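Nestia Refillable Correction Roller, by Plusetow 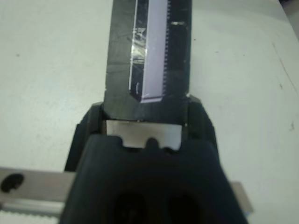 We've stocked a fair few desk bits over the years, and this little roller is the one that keeps going missing from our own drawers! It lays down a dry white strip over whatever you got wrong, and you can write on top straight away. No brush, no bottle, no waiting with your pen in the air.

The Nestia is a side-action roller, so you hold it like a pencil and pull it across the page, left to right. Left-handers can turn it round and push, though it takes a line or two to get the feel of it (two of us in the shop are left-handed and we both got on with it fine). Press lightly at first. If the strip lifts at the end of a word, you've probably come off the paper too flat, so tip the nose up a touch before you let go.

It works nicely with ballpoint and pencil. Gel ink is good too once it has dried. Fountain pen users may find that very wet nibs feather a bit on top of the strip, so try it on a spare sheet first. We liked it best on the Vergara notebooks, where the cream paper does show the white but the surface is lovely and smooth to write on.

Refills are what make us so fond of it. Each one holds 10 metres, and swapping it takes seconds: slide the catch, lift out the old spool, drop in the new one with the loop facing the nose, and close the case until it clicks. If the loop has gone slack, turn the small cog with a fingertip until it's snug again. The older Deltum refills look very similar but sit slightly too high, and the lid won't shut on them.

Details
Strip width: 5 mm
Strip length: 10 m
Refill: Nestia R7, sold singly or in packs of 2
Order code: 550

Keep it with the cap on, away from radiators and sunny windowsills, as heat makes the strip go soft and stick to itself. Pens and rollers go out by letter post, and refills can be added to the same parcel at no extra postage.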